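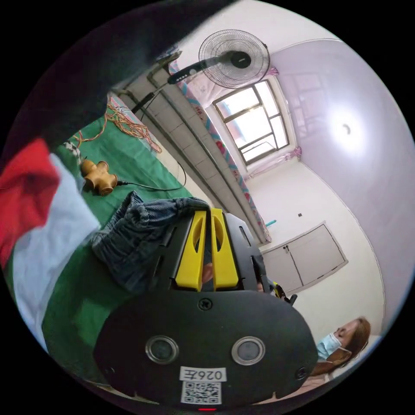
Opinión > Vida en casa > Ropa

Marzo, por la redacción de Trutenura

Doblar unos vaqueros sobre la cama me sigue pareciendo, después de tantos años, uno de los ratos más agradecidos de la casa, y lo defiendo aunque en mi familia se rían de mí. 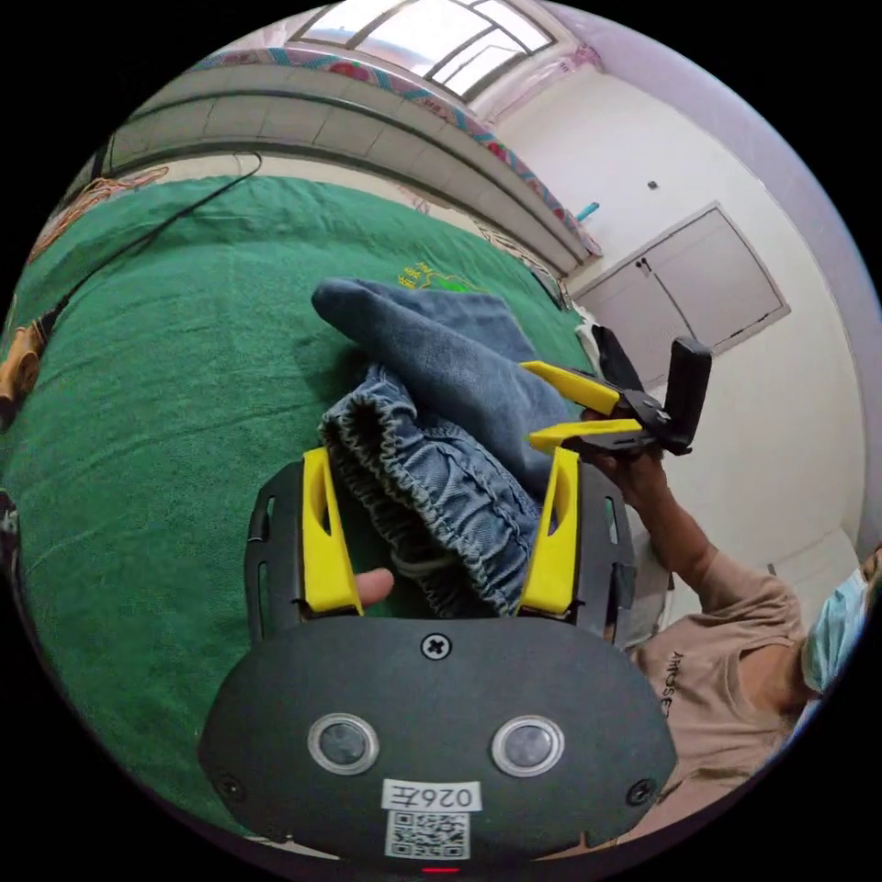

Los de cintura elástica, con su cordón, piden un poco más de paciencia (¡y qué cómodos son!), pero yo los doblo igual, despacito, sobre una tela verde bien estirada, y que la plancha espere.

187 compartidos · 49 comentarios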